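# Bin clearing (household robotics)

**Bin clearing** is a benchmark chore in household and shop-floor robotics in which a machine empties a container of mixed, unsorted objects one at a time. It is used as a stand-in for tidying a drawer, sorting returns or putting away toys. The best-known version is the Wanano protocol, drawn up by Imani Thibodeaux and Azlan Sinaga, which allows a single arm 100 attempts per session.

Objects are chosen to differ in shape, stiffness and surface. A hairbrush, a wooden fork, a rubber duck and a tape measure each call for a different grasp, and flat or thin items resting on the bin floor are the usual source of failure.
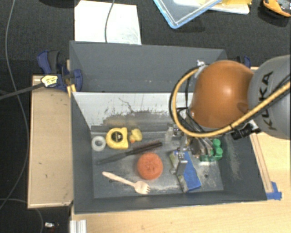 Scoring counts an object as cleared when it is lifted over the rim and released outside the bin. A drop inside the walls is a miss, and 3 misses in a row end the run. Contact with a wall is logged but carries no penalty.

In the Plelen trials, covering 1,445 grasps, most misses involved objects lying against a wall or under another item — positions that a person handles by nudging the object free first. The later Menon rules permit 2 such nudges per object.

Clearing a bin does not amount to tidying. The protocol does not test where an object belongs, and unattended household use remains outside its scope.

## See also

- Flusau drawer test
- Grasp planning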